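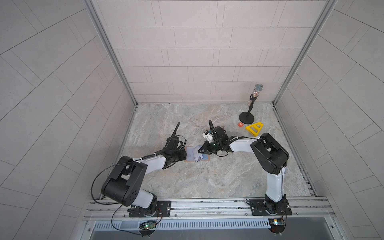

Flirneo two-arm station, both grippers reaching toward the center of the work surface.

Memwood is notifying operators of a grip force fault in its Flirneo two-arm stations. The fault affects 992 stations running controller release 5. After a protective stop, the controller can restart with the force limit of one arm cleared. The gripper then closes at full motor current until the next homing cycle. Soft goods such as leather and card may be creased or torn, and fingers inside the enclosure may be pinched. No injuries have been reported. 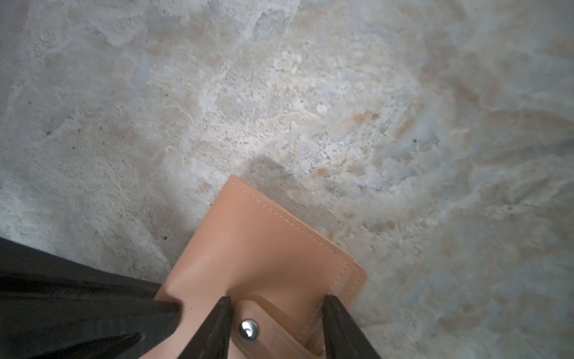
Gilles Delorme said the stop circuit itself works as designed - the error is in the restart sequence, where one stored value is read before it has been written.

Memwood reproduced the fault at its Vasseur test site in a run of 3000 restarts. It occurred on either arm.
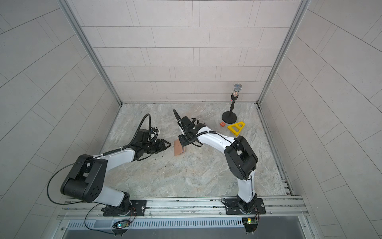

Until the corrected release is installed, operators should home both arms after every protective stop and keep hands outside the enclosure while motor power is on. Stations with Skindico controllers are not affected. The corrected release will ship in May.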